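Notes from the Brakura open day in Jilomham, May 29, 2023. Long thread. I went for the data side and the arm demo was a bonus, so the balance below will reflect that.

Background for anyone new here: Brakura sell a tabletop arm called Kun and the training software that goes with it, Bremix. The open day was the first time they had let outsiders see how the training demonstrations are recorded.

Registration was at the front desk, then a safety talk from Lajos Vida. It was short and to the point: stay behind the tape when the arm is live, bags off the floor in the arm room, ask before touching anything with a marker on it.

The last item sounds fussy. A thumbprint on a matt black square changes how it reflects under a ceiling light, and the pose estimate goes off with it. Lajos had a bad reading saved on his laptop to make the point.

The group was split in two. Mine went to the arm room first. Kun was bolted to a steel bench and ran a cup-to-saucer task, then a drawer task. Dezső Hajdu did the talking and kept a hand near the stop button throughout.

Cup to saucer: good. Slow approach, small correction over the rim, clean release. Dezső moved the saucer between runs and it coped, until he put it up against the back rail, where the wrist ran out of travel and the arm simply stopped.

I liked that it stopped. Plenty of demos I have been to would have hidden that corner of the bench under a cloth.

Drawer: less good. It found the handle every time I watched, but the pull was along a straight line and the runner on that drawer is slightly skewed. It jammed, backed off, and tried the same line again. Dezső said there is no force term in that policy yet.

Someone asked whether more demonstrations would fix it. His answer was that they would help only if the demonstrators pulled the drawer properly, and most people yank a sticky drawer without noticing they are doing it. The policy then learns to yank.

Which leads to the recording side, and the reason I booked the ticket.

Brakura don't teleoperate for this. A person holds a gripper in each hand and does the task directly. The grippers carry marker cubes, a head camera sees the cubes, and Bremix works out where each hand was afterwards.

The attraction is obvious if you have ever tried to collect with a leader arm. No arm to transport, no inverse kinematics failing halfway through a reach, and you can set it up in any room with a table.

The drawback is equally obvious. A person can do things with a hand-held gripper that Kun cannot. Shoulders are very forgiving. Bremix runs a reachability check on every recording and throws out what the arm couldn't follow.

Sze-wing Tang runs the recording programme. A collector's block is 20 recordings of one task, then a break, then a different task. She said quality drops inside a block well before people report being tired.

How it drops: the approach gets faster, the jaws start closing before they have arrived, and the idle hand wanders out of view. All three are visible in the traces if you plot them in order.

The idle hand gave us the best discussion of the day. On a one-handed task, what should the other gripper be doing? There were strong opinions in the room.
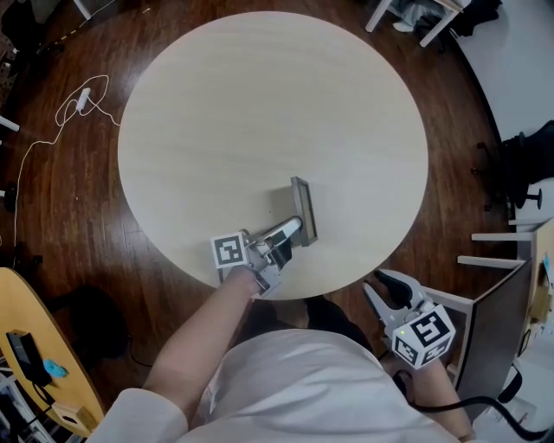 Option one is to park it, at a fixed rest position in view of the camera. Tidy for tracking, and the policy gets a clean signal that this arm is doing nothing. It also looks unnatural, and collectors forget.

Option two is to let it hang wherever it likes and mask that arm out of the loss for the task. Simple. You then can't use the same recording for anything two-handed later on.

Option three is to keep everything, label the idle stretches afterwards and let whoever trains decide. This is what Bremix does at present. Sze-wing was candid that the labelling is partly manual and that it is the slowest step they have.

I argued for option one and lost. Géza Bozsik's counter was that a fixed rest position teaches the model that a task begins from that position, and customers never start there. Fair enough. I still think you could vary the rest position, but that is more instructions for the collector to remember.

On objects. Flat things lying on a flat table are harder than they look. A thin rim gives the jaws very little to bite on, and if you come in too low you drag the fingertips over the wood and the object skids ahead of you.

Géza's advice to collectors is to come in from the near end at a shallow angle, close fully, wait a beat, then lift. The wait matters for training. Without it the close and the lift blur into one motion and the policy starts lifting on a half grip.

Dark object on a pale top is the easy case for vision. Same object on a dark top and the segmentation gets ragged at the edges. They record both, with more of the second than you would guess.

Orientation is set by whoever resets the table. Left alone, people put things down square to themselves. Bremix now gives a random angle on screen before each recording and the object goes down at that angle – diagonal placements were badly under-represented before that.

We were allowed a turn. The gripper is heavier at the back than I expected and your wrist notices it first. The jaw follows the trigger closely, with a little slack at the open end of the travel.

My first recording was rejected. Reason code: cube not visible. I had rolled my wrist so that my own forearm sat between the marker and the head camera. From inside my head it felt like a perfectly sensible reach.

My second was accepted with a warning for speed. My third was clean. Kaiwen Qiu, who was next to me in the group, got a clean one first go and was quite pleasant about it.

What you learn in a few minutes: look at what you're doing, keep the head still, move the hand. If the head swings, the view shifts and the blur goes up just as the grasp happens.

Cables. The units we tried were tethered. It's manageable at a table if you give yourself slack before you start, and irritating when you turn. Brakura have a battery version on the bench, due in December. I asked for the weight and was told it isn't final.

Numbers, for those who have been asking in replies. The set behind the cup task was 934 accepted recordings. The drawer task had 200. Draw your own conclusions about the drawer, bearing in mind the missing force term.

I asked for the rejection rate and didn't get one. Sze-wing said it varies so much between new and experienced collectors that a single figure would mislead. I would have taken two figures.

Calibration is done at the start of each block, with a printed board held in front of the camera. Changing rooms means doing it again. Moving a chair does not, and apparently people do ask.

Lighting came up several times. Daylight is left in on purpose, blinds up, so that the set covers it. The worst conditions are low sun across the table, when a soft shadow turns into a hard one and the edge of the shadow gets picked up as the edge of the object.

Bremix 2 was shown on a laptop at the end. The timeline view is a clear improvement: both jaw widths plotted under the video, so you can spot an early close without scrubbing. Export was greyed out and I wasn't able to see what formats are planned.

Complaints. The projector in the talk room was too dim to read a plot on. The two groups overlapped in the corridor for longer than they should have. Questions were cut short after the arm session, and that was where people had most to ask.

Dezső has said he'll send the slides to everyone on the list. If they arrive and I'm allowed to share them, they will go at the bottom of this thread.

To the reply asking whether Kun can be hired by the week: I don't know, ask Brakura. To the one asking if the gripper drawings are public: I put that to Géza and the answer was no, with the fingertips possibly to follow.

One correction to a post further up. The wrist limit at the back rail is a software limit on the demo unit. Dezső messaged to say that the joint itself goes further, and that they keep it short on open days.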